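# Vusto hand-held gripper pair

The Vusto is two grippers you hold yourself, one per hand, so that a person can do a job the way a robot would have to. It is humbling. Most people discover within a minute or two that they have been relying on their other eight fingers.

Each pair is put together at our Lesden workshop and sent out ready to use. The price is £539, which covers:

- two grippers, left and right
- 4 soft fingertip pads, already fitted
- cables, charger and a case with foam in it
- the Quezada recording software, on a licence that doesn't run out

Fingers, links and housings are black. We did try a batch in orange and would rather not discuss it.

## What it's good at

Cloth, mainly. Plenty of grippers will pick up a wooden block and look pleased with themselves. Plush, towelling and knitwear are ruder. They fold where you didn't ask them to, and the bit you wanted is always underneath. The Vusto's fingers close on a narrow pleat and press it between two textured pads, and you decide how hard by how hard you squeeze the trigger.

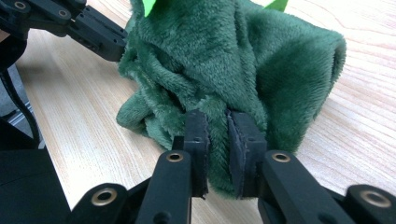

With long pile, take a smaller pinch than feels sensible. A big handful puts all the squeeze into the fluff and hardly any into the backing, and the pads will slide. Short velvety pile is more forgiving. Either way, start with one hand, get a fold standing up, then bring in the other.

## What it's bad at

Coins, playing cards, cooked spaghetti. Wet things are possible but the pads want drying afterwards.

Spare pads come in packs of 2 and fit without tools. Orders go through Hallanell, who also handle repairs. Orders placed in September ship in October, as the workshop shuts for a fortnight.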